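The Second Life of a Cookie Box

Khải Đinh stopped buying storage bins in January. He had moved into a two-room apartment in Prellbridge with 197 books, a bicycle and more kitchen jars than he had shelves for. The bins he priced at Storia would have cost him close to 300 dollars.

He started saving packaging instead. Cookie boxes went under the sink to hold sponges. A rice tub became a sewing kit. By spring he had most of the apartment sorted and had spent nothing except the price of a marker pen.

Plenty of households have always lived this way. Đinh grew up in one, and remembers opening butter tins as a child and finding buttons. What has changed is the packaging. A lot of snack food now comes in stiff plastic with a square base, and it stacks well.
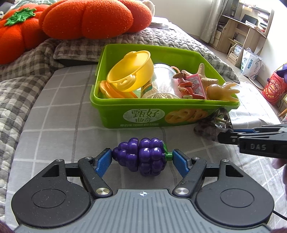 What to keep

Daza, a repair shop on the east side of town, runs a swap shelf for empty containers. Roughly 2000 pieces passed across it last year. Straight-sided boxes go first. Round tubs with no lids can sit there for weeks.

The shop's advice is simple. Wash the container in warm water with dish soap and let it dry overnight with the lid off. If it still smells of coconut or cheese in the morning, use it for hardware or toys and keep it away from clothes. Labels come off with cooking oil and a dull knife, though many people leave them on.

Children's rooms are the hardest test. Small toys spread, and a deep bin turns into a heap with the favorite piece always at the bottom.
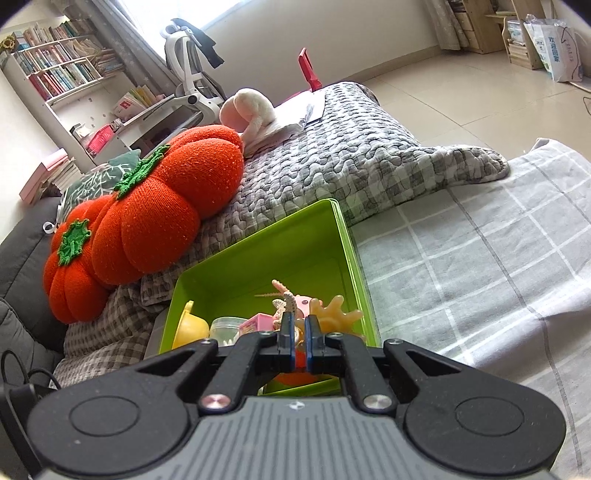 Đinh's sister has two boys and gave up on sorting by type. She lets each boy fill one open bin and puts the rest on a high shelf, then trades them once a month. The boys complained for a few days – mostly about a missing train – and then got used to it.

There is a limit to all this. Đinh keeps his spare boxes in one cupboard, and when the door will no longer shut he takes a bag of them back to Daza.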